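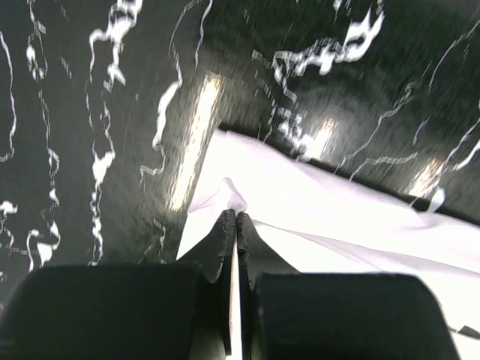 Household robotics is the part of automation that deals with chores: folding, wiping, sorting, putting the cups back where they live. I've followed it for 12 years now and I still get asked at every party whether the machines can do the laundry yet, so I may as well write it all down (short version: sort of, slowly, with somebody standing near the off switch). Cloth is the classic test. A robot with two fingertips can pinch a white cloth on a dark stone surface and pull up a little peak of fabric between them, and to you and me that looks like nothing at all, but a pinch like that used to be a whole thesis! The trouble is that a cup stays cup-shaped when you grab it. A cloth changes shape every time it's touched, so whatever the machine knew a second ago is already a bit out of date.

History

The early folding robots worked from rules. Find a corner, lift, find the next corner, fold. I visited a workshop in Murín one December where a single hand towel took 56 minutes, and everyone clapped, me included. Later systems dropped most of the rules and learned from people doing the job by remote control, over and over. The Flarkari folding set, which a lot of small labs started out on, has 1,101 of these runs, nearly all of them napkins and dish towels. That's great if you own napkins. It's less help with a fitted sheet, and I can't fold one of those either.

What works now

Flat, plain, rectangular things work best. Hotel laundries have had big feeding and folding machines for ages, but those are built around one job and somebody usually has to hand them the sheet. The general-purpose arms are slower and fussier. They do fine with a small towel that's already spread out, less well with a heap from the dryer, and pretty badly with anything that has sleeves.

Shiny counters make it harder too. Polished stone throws glare right next to pale fabric, and a vision system can lose the edge of the cloth in it. Most people I know in the field practice on dull gray mats and then get a nasty surprise in a real kitchen.

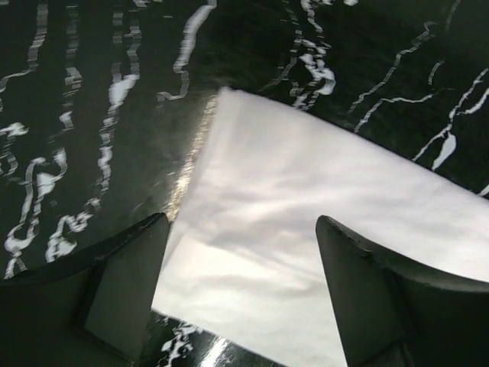 Janka Ďurica wrote in to tell me I'm too generous about all this, and that a folding robot only counts once it can start from the basket and finish in the closet with no help in between. Fair enough! By that measure we're nowhere close. I'd still count the middle of the job as progress, mostly because I remember Murín.

Shop-floor chores

Factories have it easier, since parts turn up in the same spot all day. The Vesano line in Edmont bags shop rags with 7 arms, and a person still clears the jams.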